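The Drying Rack Will Not Save You

The latest promise from the housewares business is that your dishes have been drying wrong. According to a brochure from Plondthorpe, which sells kitchen goods by mail out of Flunport, a towel on the counter is a relic, and the modern household needs a rack, a tray and a place for each cup. The full set costs $152. The towel I have used since college was free with something.

I am willing to be convinced, so I spent a July living by the brochure. Cups went on a tray, plates went in the rack, and the towel went in a drawer. By the second week the rack had become a cupboard. The same bowl went from rack to table to sink and back again without seeing a shelf, and I had lost a good stretch of counter to the privilege.

Liviu Văduva, who ran restaurant kitchens before he took to writing a newsletter on them, was not surprised. "People buy a rack so they can stop putting things away," he told me. He owns one himself, a plain wire model, and empties it before bed. He thinks trays are fine for carrying cups and doubts they do much else.

The tray people have an answer to this, naturally. Grandik, a rival brand, sells one with ridges for $178 and says air will move under the rims. Perhaps it does. I set two cups upside down on it overnight, two more on the towel, and could not tell them apart at breakfast.

What I did keep was the colored plastic. Cups that don't match are easy to claim, and in a house with children that cuts down on washing more than any ridge. They chip less than my mugs, too. The rack is in the garage.

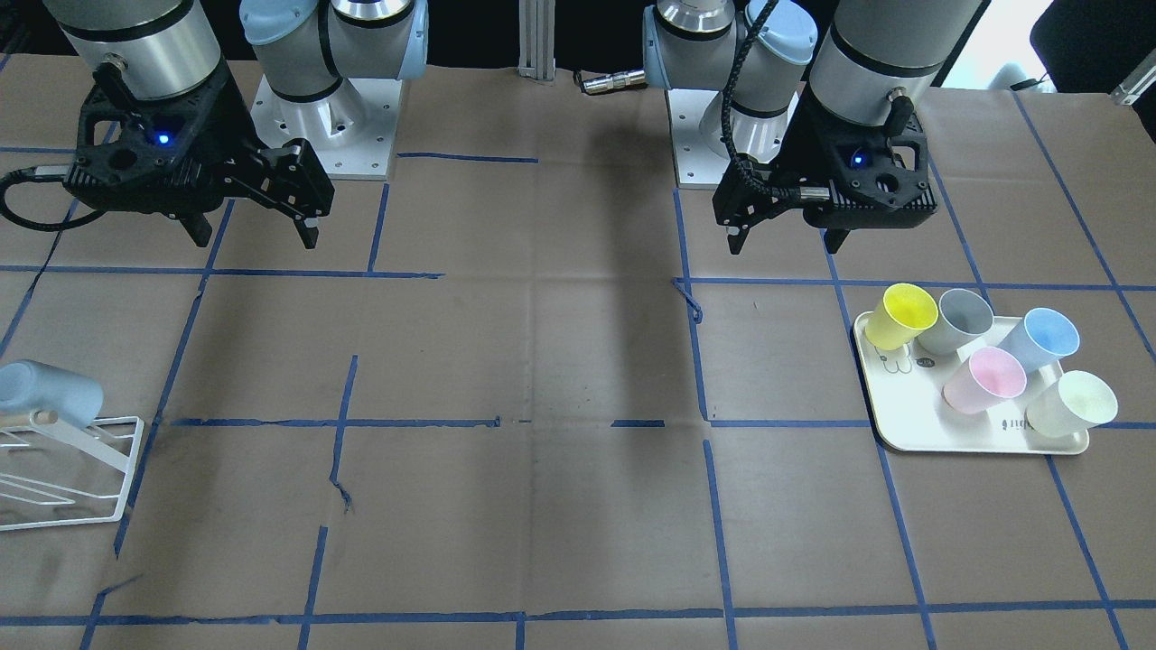 Plastic cups in assorted colors on a cream tray.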